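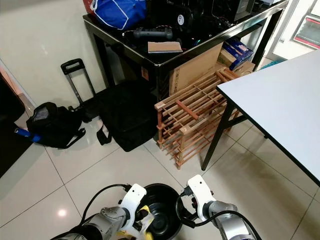
*Clean-up task, robot's eye view. Left gripper at the rim of the bucket, right gripper alongside.*

I have been helping with the robotics club at Sotimside for long enough to have strong feelings about buckets. Before that I had no feelings about buckets at all, and I think I was a more relaxed person.

The task our students chose this year is putting things in one. A two-armed robot picks up an object, carries it to a bucket on the floor, and lets go. When I describe this to parents at the June open evening, I watch their faces do something polite. They came expecting a machine that plays chess, or at least one that fights another machine. One father asked me whether the bucket part was the warm-up.

The bucket part is the whole thing, and I'd like to argue that it should be. I'd even like to see more clubs do it, though I realize "more buckets" is a hard slogan to put on a T-shirt.

Most student robotics is built around the competition. The Braltton Cup, which is ours, gives every team the same arena, the same foam blocks and a season to get good at exactly that. I've judged it twice. The kids are terrific, the noise is unbearable, and the winning robot is nearly always the one that does a single movement very fast. Last year's champion could clear its side of the arena in 14 seconds. Then its team brought it over to our club room as a friendly gesture, set it down on a floor it had never met, and it drove with great confidence into a table leg.

I don't say this to be mean. (I say it a little bit to be mean.) The trouble is that the arena hides everything that makes the work hard. The floor is matte, the lights are even, the blocks are blocks. Our floor is white glossy tile that throws the ceiling lights back up at you. We have bags, cardboard boxes, a shoe rack, and a tabletop where cables go to breed. Our bucket is black and shiny on the inside, so a camera peering into it gets a dark hole with a faint reflection in it. If you set out to design an unkind object for a vision system you would end up near our bucket, and the students picked it because it was there.

So they learn things. Modupe Ekpo, who is sixteen and runs our logbook with the severity of a tax office, has a page headed RIM. It's the longest page in the book. The rim is where the attempts go wrong. The arm comes down slightly short, the object touches the edge, and now you have a gripper pressing a thing against a bucket and a decision to make: push, lift, or open up and hope. A person would sort this out without noticing. Modupe's page lists 98 attempts, with a column for which of the three was tried and a column for what happened. Some of the entries in the second column are just the word "no."

I find that page more impressive than any trophy in the Braltton cabinet, and I've told her so, and she asked me whether I had initialed the battery log.

There is a fair case against all this, and Irina Oprea has made it to me more than once, usually while holding a clipboard. Irina coaches the Horkport team, which beats ours at everything that has a scoreboard. Her view is that teenagers need a deadline and a crowd. Take away the final and you get a room of kids fiddling with a gripper until the bus comes. Competition gets them to finish something. She also points out that her club has a waiting list and mine has 4 regular members, one of whom comes mainly for the snacks.

She's right about the waiting list. She's right about deadlines too, and I've stolen that: every student now has to show something by the end of term, working or otherwise. "Otherwise" is well represented.

Where we part company is over what counts as finished. A Cup robot is finished when the season is. Ours has to be tried again after somebody moves the table, and somebody always moves the table. The students groan, then they look at what the arm does now, and a few of them get curious about why. I have yet to see curiosity survive a buzzer.

Money comes into it as well. We had a grant of $500 from the Ciobanu Fund, and the form asked for "measurable outcomes suitable for public display." I wrote that we would place household objects in a bucket. They gave us the money anyway, with a note asking if there might be a video. I sent one. It's four minutes long and for most of it the arm is thinking.

I'd keep the Cup. Kids who love it should have it, and I'll go on judging as long as they let me bring earplugs. But I wish one afternoon of it took place in an ordinary room with the stuff left lying around, one bucket, no practice run. Irina says no one would come to watch. Modupe has already drafted the scoring sheet, and it has a whole section for the rim.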